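4.2 Apparatus and workstation

The product under review is the Lamero hand-held gripper kit, supplied by Plendbridge as a complete station for recording two-handed tabletop tasks. The kit was evaluated at the Mallasar laboratory over a period of 14 working days, under the terms of the loan agreement described in Section 2. The supplier had no part in the choice of tasks, in the scoring of trials, or in the preparation of this paper.

Each operator works with one gripper in either hand. Both grippers carry their own camera, and a further camera records from head height. The operator opens and closes the fingers directly, and the recordings are later used to train a manipulation policy. The present section is limited to the hardware and its suitability for sorting light household goods into open containers. Software is treated in Section 5.
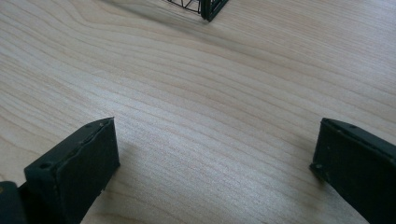
Figure 3. Recordings from the evaluation station: (a) gripper camera, fingers open over the tabletop; (b) gripper camera at the basket; (c) head-height view of the station.

Finger geometry was the first property examined. The Lamero fingers are supplied as a matched pair and are intended to meet squarely across the full length of the pad. A pad that is seated even slightly out of line will turn a thin object during closing, and the operator tends to correct for this by rotating the wrist, a motion that then enters the training data. In Figure 3(a) the two blocky fingers face each other across a wide gap of bare wood, with a small round hole near the top of each, and neither is in contact with an object. Recordings of this type were used for the alignment check at the start of each session. The check was repeated whenever a finger had been removed for cleaning. No finger required replacement during the evaluation, although the pad surfaces were more difficult to clean than the manual suggests.

The second property was the view available to the gripper camera while the operator reaches into a container. Wire containers were included in the protocol at the request of Bataineh, the partner responsible for the kitchen goods portion of the study. Such containers are demanding for two reasons. The walls hide part of the contents without hiding all of it, and thin wire produces fine shadow patterns that change with the angle of approach. An item lying against a wall may be seen only through the mesh until the gripper has passed over the rim.
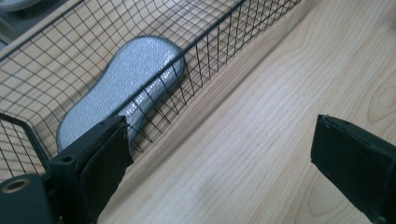 Operators were therefore instructed to approach from above the open side and to pause before closing. The pause was not timed. In early sessions several operators omitted it, and the affected recordings were marked for separate analysis. The complete set consists of 400 recordings, of which 30 were withheld from training and reserved for the comparison reported in Section 6. Items and containers were placed by hand before each recording, following a printed placement sheet.

The third property was the burden that the station places on the operator. Cable routing received particular attention during the review. The kit manual advises that all leads be carried toward the operator and away from the working area. This arrangement kept the tabletop clear, but it also added a small pull at the wrist when an arm was fully extended. Operators of shorter stature reported the effect more often.

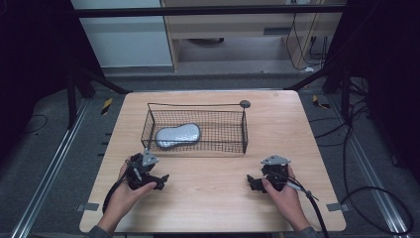 A longer lead is offered by Plendbridge as an accessory and was not tested. Session length was limited to 100 minutes, including the alignment check and one rest period. Within that limit, no session was ended early at the request of an operator. The weight of the grippers was judged acceptable for seated work, and no judgment is offered for standing use. A second evaluation, covering the longer lead and a softer pad material, is planned for December at the same laboratory.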